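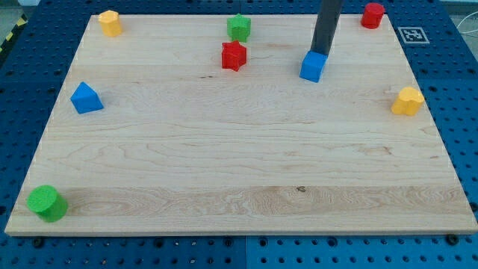 Getting paid: the money they keep back

Every month our helpline takes a call that begins with the words "we finished ages ago". What follows is nearly always about retention, the slice of each payment that the client or main contractor holds on to in case your work falls to bits. The idea is sensible enough. A joiner who is still owed something will come back to plane the sticking door. The trouble starts when the door has been planed, the defects period has run out, and the money has settled so comfortably into somebody else's account that it seems rude to disturb it.

We had a fine specimen last month. A member firm, a drylining outfit of 12 people, did its bit on a block of flats for a main contractor we shall call Casus, as that is what it calls itself. The subcontract allowed for 3 per cent to be kept back. Half was due when the job was finished and half at the end of the defects period. The first half arrived late, with no explanation. The second half did not arrive at all, and when our member rang up, he was told that accounts had no record of it being owed and could he please send in the paperwork. He sent in the paperwork. He was then told that the person who dealt with that sort of paperwork had left.

It took 69 emails to get the money. We know the number because he printed them all out and brought them to the Grunus branch meeting in a carrier bag, which livened up the item on parking.

What got it moving was a clause on the second page of his own subcontract, which he had signed in a van and not looked at since. It gave a date for release and a rate of interest for every day after that. He wrote one more letter, quoted the clause, worked out the interest and gave a deadline of the following Monday. He was paid on the Friday. Casus did not say sorry, but it did ask whether he was free to price another job.

So, a few dull habits that would have saved him a carrier bag.

Read how release is triggered before you sign. The old trick was to tie your retention to something happening under the main contract, such as the whole building being signed off, which might be years after you hung your last board and might depend on a lift engineer you have never met. For most construction contracts the law in England and Wales has taken a dim view of that for some time, yet the wording still turns up, usually in a font suited to ants. If you spot it, query it in writing and ask for a plain date or a period that runs from the end of your own work.

Put both release dates in your diary on the day you finish. Use a diary you look at. One member at Pinheiro Wharf wrote his on the wall of the site cabin, and the cabin went back to the hire firm.

Send an application for the retention when it falls due, even if the contract suggests it will come by itself. Money seldom does. Put it in the same form as your other applications, with the sum, the date and how you worked it out, and send it to whatever address the contract gives for notices. The site manager's mobile is not that address, however well you get on with him.

Ask for the defects list early. A month before the period ends, write and invite them to tell you what needs doing. If there is a real snag, you can fix it in good time. If there isn't, you have a letter on file that makes it rather awkward to discover a crack the day after you chase.

Keep small sums on the list too. A firm doing steady work for Aseck Homes let its odd bits of retention slide, thinking that £300 was hardly worth a phone call. When it went back through the files there was enough outstanding to have bought a decent second-hand van, and the oldest debts were getting close to the point where the law stops being interested. The usual limit for a simple contract claim is six years, and it goes faster than you would think.

If none of it works, you may be able to take the dispute to adjudication, which is quick by legal standards but has costs of its own, so talk to us before you press the button. For modest amounts the small claims route may suit you better. Either way, this is general guidance and your contract may say something different, so dig it out first.

The office has a sample retention letter and a one-page tracking sheet, both free to members. Ring any time after 9 am, or ask at the desk at the December meeting. Parking will again be on the agenda.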